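Fellus: a household manipulation study, working version
Ignacio Nieto and Demetrio Moya
February
Shares 13 | Comments 3

4. Cable handling as a household chore

4.1 Why we selected this chore

When people discuss which chores a machine can already do at home, they mostly speak of dishes, laundry and floors. In our interviews for the Fellus study, a different kind of work came up again and again: the small tidying of things that have no fixed shape. Charging cables, earphones, string, straps of bags. This work is short, it is done many times in a week, and the person who does it hardly remembers it afterwards. We consider it a useful test for the present state of household manipulation, and in this section we treat the coiling and storing of cables in detail.

There is also a practical argument. A robot which can wash a cup under good conditions has solved a problem with a rigid object. The cup has the same form before and after the grasp. A cable does not have this property. Each time the fingers close on it, the rest of the cable moves, and the plan made one second earlier may be no longer valid. If a machine is to put in order a desk or a kitchen drawer, it will meet this difficulty early, and it cannot go around it.

The literature on deformable objects is large, and we do not review it again (see Section 2). We only remark that most of the reported tests use one rope or one cable, on an empty surface of one color, with both ends visible. Such tests are necessary and we have also used them. However, they tell us little about the desk of a real person.

4.2 Recordings

We collected 142 recordings of people putting away cables in their own homes or at their own work tables. The recordings were made from the height of the head, so that both hands and the table are visible during most of the task. The participants received only one instruction, which was to tidy the cables as they normally do it. We did not clear the tables before. We did not ask them to remove rings, bracelets or watches, and we did not close the curtains or change the lamps.

This last decision was discussed for a long time between the authors. A controlled light would make the segmentation of the cable easier, and the first author was in favor of it. In the end we kept the light of the homes, for the reason that a household machine will have to work in it. The consequence is that a part of our material is difficult also for a human annotator, in particular where a white cable passes in front of a bright wall.

The recordings were divided in short segments and labeled with one of five actions: search for an end, free a strand, wind, hold and inspect, place in container. Two annotators from Manalastas did the labeling. Where they did not agree, the segment was discussed on the next Wednesday meeting and a common label was given.

4.3 What the hands do

Figure 4 shows a typical moment of the material. The person holds the loops in the left hand and uses the right hand on the free part of the cable. We found this division of roles in most of the recordings, although the roles of left and right are of course exchanged in some participants.

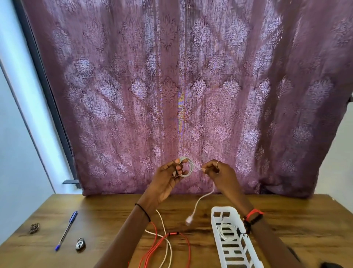

Figure 4. Handling of a white cable with two hands. The left hand holds the coil; the right hand pinches a strand, and the plug end hangs free. Other cables lie on the table and in the organizer basket.

Three observations seem important to us.

First, the holding hand is not a passive clamp. In Figure 4 the fingers are wrapped around several loops at once and the thumb rests on the top. Over the full recordings we see that the pressure of this hand changes all the time. It opens a little to accept a new loop and closes again before the previous ones can escape. A parallel gripper with two fingers can hold a coil, but it can not easily open for the new loop without losing the old ones. In our trials this was the most frequent failure, and we come back to it in Section 4.4.

Second, people allow the free end to hang. The plug is heavier than the cable, and so it pulls the strand in a soft curve and often makes it untwist without any further action. Participants used the weight of the plug as a tool, probably without thinking of it. For the machine the same behavior is a disturbance. The plug swings, it becomes blurred in the camera, and its position is difficult to predict. A controller which waits until the plug is at rest will be very slow. A controller which does not wait must accept that it does not know well where the end is.

Third, the table is rarely free. Loose cables lie close to the hands while another one is being handled, and small objects such as a pen or a padlock share the same surface. A person ignores them or pushes them to the side with the back of the hand. For a perception system they are expensive. Where several cables of the same color are near to each other, as with the white ones in our figure, the system must decide which strand belongs to the coil in the hand and which to a cable on the table. Red against white is simple. White against white was not solved in a reliable way by any of the methods we tried. We should add the forearms here - they hide a good part of the table, and for a robot with two arms and a camera at the head this will be the same.

4.4 Trials with the machine

We repeated the chore with a Trameck two-arm platform, using the standard two-finger grippers and a policy trained on roughly 3,000 segments from the human recordings. The trials took place in the laboratory at Fastadton, on a table of similar height as in the homes. The cables were ordinary charging cables bought for the purpose.

With one cable on a free table, the machine finished the task in most of the trials. The coil was not beautiful, but it stayed together when it was put down. We regard this as a real progress compared with our earlier system, which could wind only if a person placed the cable end in the gripper.

With several cables on the table, the result was much weaker. The failures can be put in the following groups, beginning with the most frequent:

1. Loss of loops. The holding gripper opened for a new loop and one or more of the earlier loops slipped out.
2. Wrong strand. The machine took a strand of a neighboring cable and wound both together.
3. Contact with the table. The plug end was dragged on the surface and caught on another object or under another cable.
4. Failure in the container. The coil was brought to the basket, but a loop remained hanging over the wall or caught in one of the openings.

The fourth group surprised us. We had considered the placing as the easy part, and in the first version of the protocol it was not even measured separately. Organizer baskets with open sides are common in homes, they are light and cheap, and a person has no trouble with them. For the gripper each opening is a possible hook. Moreover, the basket itself moves when the cable pulls on it, and then the position which was estimated at the beginning is wrong. The second author suggested to fix the basket with tape, and with this change the failures of the fourth group became rare. We report both conditions, but we do not think that a household robot should ask its owner to tape the furniture.

We also tested a simple change of strategy, in which the machine does not wind in the air but lays the cable in loops on the table and afterwards takes the complete coil from above. On a free table this was more reliable than the winding in two grippers. On an occupied table there was often not enough space for it, and in 13 trials the machine stopped because it could not find any free region of the required size.

4.5 Can a machine do this chore?

Our answer for the moment is: partly, and not in the conditions where a person would want the help. Somebody who has one cable on a clean table does not need a robot. The demand appears when there are many cables, when they are mixed with other small things, and when the light comes from the window behind. In these conditions our system needs a person to be near, and the person could do the work in less time.

We want to be careful with the comparison of times. The participants were not in a hurry, and some of them stopped to talk or to look at a plug before they continued. Even so, the slowest of them was faster than the machine in its best trial with several cables.

Two directions seem promising to us. One is a third contact on the holding gripper, something like a simple thumb, which keeps the old loops while the fingers open. A first prototype is being made, and it will be tested on the same platform. The other is to follow the cable with touch and not with vision only. When a person pulls a strand and the wrong loop moves, the person feels it and stops at once. Our present gripper has no sensor that could give this information, and the policy learns about the error only when it is already visible in the camera, usually after the knot is tight.

In the next section we apply the same five action labels to earphones, where the two branches make the search for an end more difficult.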